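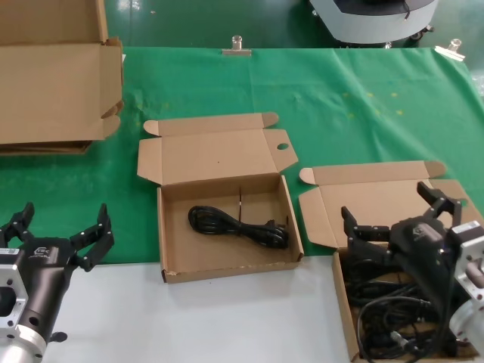 How much practice does a two-armed robot need before it can pack a power cable into a cardboard box? Fewer demonstrations than Amos Haddad's group used to collect, it seems, as long as the person teaching it makes a few mistakes on purpose and then fixes them.

I'd been wanting to talk to Haddad since I read the group's write-up on cable packing, which went online on 28 July 2023 and which I read twice on a train with no other entertainment. He's a former mechanical engineer who drifted into robot learning, and he talks fast. I had barely gotten my recorder going when he was already complaining about cables.

“Everybody loves blocks,” he said. “You pick up a block, it stays the shape of a block. You pick up a power cable and now you've got a different object than you had a second ago. The plug swings around, a loop drops out of the bundle, the tie comes undone. I love it, but it's a rotten thing to have to model.”

So they don't model it. The project is called Plinonent (he winced a little when I asked where the name came from, and we moved on), and the method behind it is imitation. A person drives both arms through the job, the system records what the cameras see and what the arms do, and a network learns to go from one to the other. None of that is new, and Haddad would be the first to tell you so. What got me interested was what they chose to record.

The group started with 390 demonstrations, all of them clean. Operators were told to redo anything clumsy, so the training set was full of smooth, confident packing. Then they ran the robot on its own and it did fine right up to the moment when something slipped.

“It had never seen trouble,” Haddad said. “A loop hangs over the side of the box and the policy has no idea what that is. It just keeps going, very calmly, and tries to close up a box with a cable sticking out of it. You want to reach in and help.”

For the second round they threw out the rule about clean takes. Operators would let go of a cable too early, or leave a loop over the rim, and then carry on and sort it out. The group calls these repair demonstrations, and there were only 63 of them. Added to a small slice of the old set, they beat the full clean collection by a margin that made Haddad suspicious.

“I thought we had a bug! I made everybody run it again,” he told me. “Then we changed the boxes and ran it again. I was kind of a pain that week.”

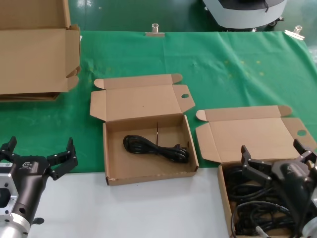 Both arms at the packing table, with the open boxes and cables between them.

In all they logged 758 trials with the robot running by itself, which sounded to me like a lot of time spent watching somebody else do the packing. Haddad says the watching is where he learned the most. His favorite result isn't even the headline one. It's that the robot trained on repairs began to make small corrections early, nudging a cable back toward the middle before it had gotten anywhere near the rim. The operators hadn't been asked to do that. When he went back through the recordings, though, he found they'd been doing it anyway, without noticing – especially after they'd just cleaned up a mess.

I asked whether that means more mistakes are always better, and he shook his head hard.

“No, no. We tried that. If you feed it mostly repairs, it picks up the mess along with the fix. It drops the cable because the people dropped the cable. You have to cut the recording so the learning starts after the mistake, and even then you want plenty of ordinary packing in there. I don't have a nice formula for the mix. I'd like one.”

He's just as frank about the limits. The camera view matters more than he'd like, and when a gripper hangs over a box full of cables it hides a good part of what it's supposed to be working on. Black cables under black fingers don't help either. Thin cords are still harder than thick ones. And a pile of tangled cables is another problem altogether, one he described to me with his hands for several minutes before giving up and laughing.

The next round is set for August. They want new operators, people who haven't spent months learning what the robot likes, and Haddad wants to cap each one at 30 demonstrations to see whether the effect holds with beginners. He suspects beginners might be better teachers in one way, as they won't have to fake their mistakes.

Before I left I asked if he packs his own cables neatly at home.

“There's a drawer,” he said. “We don't open the drawer.”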